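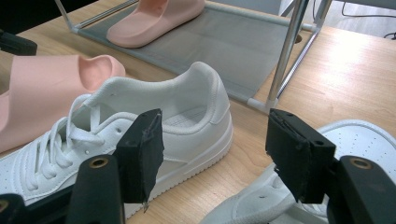 I have wanted to write about shoes for a long time, but it always seemed a too small subject. Then last week I fell over a pair of my own sneakers in the dark, with a cup of tea in my hand, and I decided it is big enough.

In the house where I grew up, all the shoes stood outside the door on a stone step. When I moved here I had no step, only a corridor which is narrow and belongs to everybody in the building. So the shoes came inside, and inside they stayed where the feet left them. First I bought a basket from Wimen. It looked nice, but a basket is a bad place for shoes. You look for the left one and you find the right one, and the soles make the other ones dirty. After three months I gave the basket to my sister, who keeps wool in it.

So now it is a small rack. It has two shelves and thin silver tubes, and it is light enough that I can lift it with one hand. Before I gave it a place by the door I put it on the table, because I wanted to try the arrangement without bending my back. I recommend this to anyone with bad knees. At the height of a table you see quickly what fits and what doesn't.

My idea was simple. The pink slides go on the bottom shelf, with the toes to the front. The white sneakers go on the top. I wear the slides every day, only to the mailbox and the laundry room, and I can push them in with my foot without looking. The sneakers I want to pick up by hand, because I untie them properly (yes, every time, my father was strict about this).

I began with the slides. They are wide and soft, and they don't like to stay straight – one goes in, the second one pushes it to the side. It helps to place the first one more to the left than you think is right.

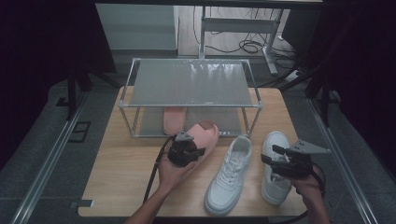
What goes on top

For the upper shelf I changed my mind two times. At first I thought the sneakers should also have the toes to the front, so that everything looks the same, like in a shop. But for taking a shoe out, it is more comfortable when the heel is toward you. Your fingers go into the opening and the shoe comes. So on the top the toes go to the back, and on the bottom they go to the front. My neighbor finds this ugly. I find it practical.

I also learned to put the first sneaker near the end of the shelf and not in the middle. If it stands in the middle, the second one has a little place on each side and not enough on any of them. This sounds obvious when I write it, but I have done it wrong for almost 5 days.

One more thing about white shoes. I wipe the soles with a damp cloth before they go up, especially the grooves at the side, where the dust of our street collects. The slides below would get everything that falls down.
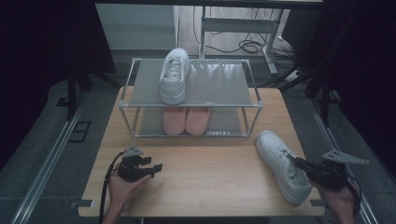 Fiorella Zuccaro wrote to me after my last post that she would do the contrary: heavy shoes down, light ones up, always, or the rack will tip over one day when somebody pulls at it. She has had hers since November and keeps only sandals and slippers on top. She also asked where I will put my boots.

About the tipping I have thought, Fiorella, and perhaps you are right for a tall rack. With a low one and only 2 pairs I am not afraid. The boots are a different problem. They are too high to go under the upper shelf, so for the moment they live in the closet, on a newspaper, and I don't look at them until it snows.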